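Where to Keep the Eggs

A carton from the store does its job well enough until you start buying eggs by the flat. Then it gets soft at the corners, the lid stops closing, and one egg always sticks to the bottom. Anyone with a few hens, or a neighbor with a few hens, ends up looking for something better.

The choices come down to trays and boxes. Ralex and Stallham both sell trays, and Pandari makes a clear box sized for a refrigerator shelf. Ackroyd's catalog has wire baskets, good for carrying eggs in from the coop and poor for anything after that.

Trays have been the standard for a long time. Each egg gets its own cup, so shells don't knock together, and you can set the eggs with the pointed end down, the way most keepers like them. An open plastic tray rinses clean under the faucet and dries fast on a rack. The drawback is space. A full tray needs a flat shelf with nothing leaning over it, and few refrigerators have one to spare.

A box is easier to live with day to day. You can slide it out, take two eggs for breakfast and slide it back. Eggs laid in it on their sides will roll if you pull too hard, so a folded dish towel on the bottom helps. Keep them in a single layer. The ones underneath always crack first, and you won't find out until you smell it.

Many kitchens use both. The tray sits on the counter while eggs are being checked and sorted, and the box goes in the refrigerator.
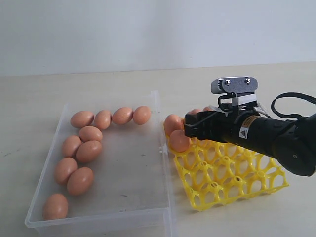
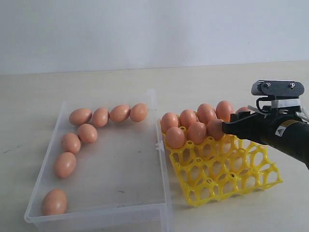

Brown eggs in a clear plastic box, with a yellow tray beside it.

Sorting is the part people skip. Take the eggs one at a time and turn each in your hand under a good light. Hairline cracks show best near the wide end. Cracked eggs go straight in the trash, and odd-shaped ones go to the front to be used first, as they never sit right in a cup. For a household that goes through six a day, 21 eggs will last half the week, and the order matters less than it would for someone who bakes once a month.

Write the month on a strip of masking tape and stick it to the box. A pencil mark on the shell also works. Don't use a marker on the plastic, even one sold as washable. Ours still says January.

Wash the box and tray by hand in warm, soapy water between batches. The Stallham tray warped in our dishwasher on the bottom rack. The Ralex came through fine on the top one, but we have washed it in the sink ever since.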